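Montage und Service Kleinelektronik
Skript zu Block 3: Baugruppen in Haltern, Klammern, Kontaktierung
Werkstattkurs, Stand Oktober — Mitschrift, noch nicht durchkorrigiert

Anschluss an Block 2

Letztes Mal: Leiterplatten lose auf der Matte, ESD, Sichtprüfung. Jetzt eingebaute Module, also alles, was in einem Halter steckt und von Klammern festgehalten wird. Anderes Arbeiten. Man sieht weniger, kommt schlechter dran und zieht schnell am falschen Teil.

Begriffe, wie wir sie im Kurs benutzen (Hersteller sagen es teilweise anders):

Halter = das feste Teil, an Wand oder Profil. Bleibt bei der Übung immer dran.
Modul = die elektronische Einheit, die gewechselt wird.
Klammer = hält das Modul an den Enden. Rastet oder klemmt.
Lasche = das Stück der Klammer, an dem man drückt oder zieht.
Rückwand = was dahinter liegt, oft Alu, oft gerippt.

Bitte nicht Halter und Klammer verwechseln, in den Protokollen vom letzten Kurs ging das dauernd durcheinander.

1. Vor dem Anfassen

Spannungsfrei. Immer. Auch wenn "nur kurz geschaut" wird.
Armband an, Erdung prüfen.
Dann erst schauen: Wo sind die Klammern? Rasten oder Klemmen? In welche Richtung geht die Lasche auf? Gibt es eine Seite, die zuerst muss?
Stecker anschauen, bevor irgendwas bewegt wird. Lage skizzieren, reicht mit Bleistift.

Häufiger Fehler: Modul wird in der Mitte gegriffen. Dort sitzen Bauteile und Stecker, die Platine biegt sich, Lötstellen reißen. Den Schaden sieht man meist nicht sofort. Greifen an den Kanten, und zwar an beiden gleichzeitig.

2. Klammern lösen

Beim Übungssatz Feltora gilt: erst links, dann rechts, nie beide auf einmal. Die linke Klammer bleibt halb offen stehen, mit dem Daumen sichern. Dann rechts entlasten. Modul kommt ein Stück nach vorn, nicht ziehen, kommen lassen.

Beim älteren Satz (Grasus) ist es umgekehrt und die Laschen sind härter. Wer da mit dem Schraubendreher hebelt, bricht sie ab. Kunststoffspatel liegt in der Schublade unter Platz 4.

Lasche geht nicht auf? Mögliche Ursachen:
— falsche Richtung (meistens)
— Modul steht unter Zug, weil ein Kabel zu kurz verlegt ist
— Klammer verkantet, dann erst wieder ganz zurück und neu ansetzen
— Rest von Sicherungslack

Kraft ist kein Werkzeug, steht so auch im Prüfungsbogen.
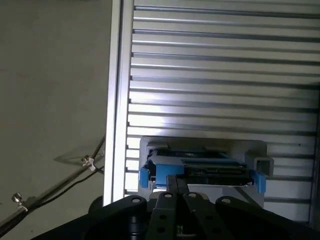 3. Licht und Rückwand

Gehört eigentlich zu Block 2, kam aber so oft als Frage, dass es hier steht. Geripptes Alu hinter einer Baugruppe spiegelt streifenweise. Hell, dunkel, hell. Auf so einem Untergrund verschätzt man Abstände, vor allem in die Tiefe. Zwei Gegenmittel: Lampe seitlich stellen statt von oben, oder ein Stück mattes Papier hinter den Arbeitsbereich klemmen. Papier vor dem Einschalten wieder raus!! Bei passiv gekühlten Aufbauten braucht die Rückwand Luft.

Dunkle Module sind noch mal schwieriger, schwarze Stecker auf schwarzer Platine, Beschriftung klein. Lupe nehmen. Nicht raten, welcher Stecker es ist.

Farben: Im Kurs sind bewegliche Halteteile blau, feste Teile grau. Gilt NUR für unsere Übungssätze. Draußen im Betrieb kann blau alles mögliche heißen. Im Zweifel Datenblatt.

4. Einsetzen

Reihenfolge rückwärts, aber nicht einfach rückwärts denken:

Auflage im Halter prüfen, kein Span, kein Lackrest.
Modul unten ansetzen, gerade. Schräg einfädeln gibt Kratzer auf den Kontakten.
Eine Seite anlegen, dann die zweite.
Klammern schließen, jede einzeln. Man spürt den Rastpunkt, hören kann man ihn nicht immer.
Leicht dagegendrücken. Wackelt etwas, wieder auf und von vorn.
Erst jetzt Kabel.

Zielzeit für einen kompletten Wechsel sind 30 Minuten mit Protokoll. Schneller gibt keine Punkte. In der Prüfung sind es 16 Punkte für die Ausführung, der Rest liegt im Protokoll, und da verlieren die meisten.

5. Protokoll

Formblatt 641, Vorder- und Rückseite. Einzutragen:
Übungssatz (Feltora oder Grasus)
Zustand der Klammern vorher / nachher
Auffälligkeiten an Steckern
Drehmoment, falls geschraubt wurde
Unterschrift — ohne gilt das Blatt als nicht abgegeben

"i. O." allein genügt nicht. Schreiben, was geprüft wurde. Also z. B. "beide Klammern eingerastet, kein Spiel am Modul, Lasche rechts leicht verfärbt". Das kann später jemand nachvolziehen.

6. Aufgaben bis zum nächsten Block

a) Modul am Übungssatz Feltora aus- und einbauen, Protokoll vollständig.
b) Gleiches am Satz Grasus. Unterschiede stichpunktartig, halbe Seite.
c) Lesen: Tarawneh-Heft, Kapitel über Rastverbindungen. Die Tabelle mit den Haltekräften bitte mitbringen, wir rechnen damit.
d) Überlegen: Warum sitzt eine Klammer an beiden Enden und nicht eine breite in der Mitte? Stichwort Wärmedehnung. Kurze Antwort reicht.

Werkraum Arkholm ist ab 14 Uhr offen, Plätze bitte in die Liste eintragen. Spatel und Lupen wieder zurücklegen, nach dem letzten Block fehlten zwei. Wer den Block versäumt hat, holt a) nach, bevor wir mit den geschraubten Haltern anfangen, sonst wirds eng.

Nächster Block: geschraubte Halter, Drehmoment, Zugentlastung. Eigenes Armband mitbringen wenn vorhanden.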